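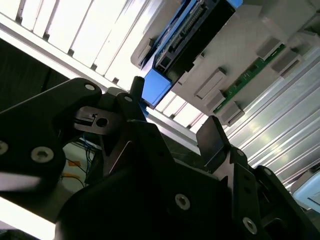

Unit 3: Costing a handling cell
Notes: Frauke Kleinschmidt, February 2023

Budget the gripper separately from the arm. Fingers wear and are reordered; the arm is not.

Enter in the worksheet:
Gripper body and mounting plate
Spare finger sets, 3 per gripper
Cables and connectors
Fixtures for the part being handled
Integration labor, 90 hours
Contingency, 20 percent of the above

Quotes must state lead time. If a supplier gives a range, plan with the longer figure. Worksheets go to Igor Skála, room 314.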